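The great T-shirt fold-off

Nine ways to fold a T-shirt. One drawer. One very tired features desk.

By Mahtab Rashti

It started with the drawer. You know the one. Won't shut, won't open, sleeve caught in the runner. Mine had 3 years of race shirts in it and I could find none of them. So, a feature. Ring some people who fold for a living, steal their methods, report back by teatime.

First call, Amparo Nieto, who did the folding table at Karimi when it was still a proper shop. Her rule: get the surface right first. Not the bed. Beds sag, the shirt sags with them. A table, waist height, with something over it if the top is rough. Dark is best for a bright shirt, she says, you can see your edges. Shiny covers let the cotton slide so go slow on those.

Then find a corner. Sounds daft. But most of us grab the middle of the heap and shake, and Amparo can't bear it. Pinch one bit, lift, look for a seam, work outwards from there. 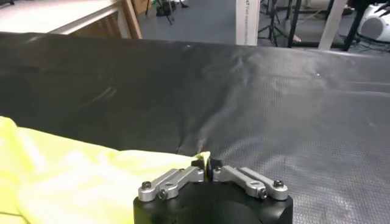 Start with a pinch: yellow cloth, still crumpled, one corner up.

Next, Pascal Mühlbauer. Runs the laundry at the Clemulell, a guest house with more towels than guests. He's a flat-folder. Sides in, sleeves back, bottom up to the neck, done. His staff fold 774 items in a busy week in March and he doesnt want to hear about rolling. "Rolling is for socks," he told me. Then, after a pause, "and not good socks."

His tip for printed shirts: keep the print on the outside and up top, so you know what you've got without digging. I've tried it on the race shirts. Works a treat, except the older ones where the print has gone crackly. Those want a looser fold or they stick to themselves.

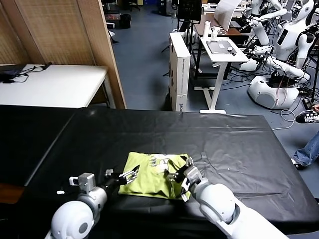 The case for square

Soudabeh Arabzadeh disagrees with nearly all of the above. She sorts donated clothes for Plivia and likes a square, smallish, the same size every time whatever the shirt. Kids', men's XL, all the same. A square stacks in a box. A square goes in a drawer on its edge, like a file. She doesn't mind where the neck ends up either, so long as the pile stays put when you take your hands away.

Near enough is fine. I asked if she uses one of those folding boards and got a look. She pats it down, tucks the loose bit, moves on to the next one. 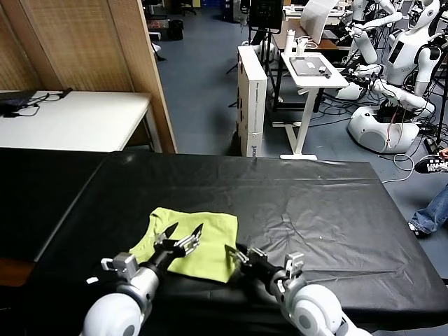

What we'd do

Pascal's fold for anything with a collar, Soudabeh's squares for the rest. Smooth with the flat of your hand after each fold, not just at the end. Fold the same day you wash, or you won't. And take out a shirt for every new one that goes in, which I have not done yet but will at the weeknd.

The drawer shuts. Just.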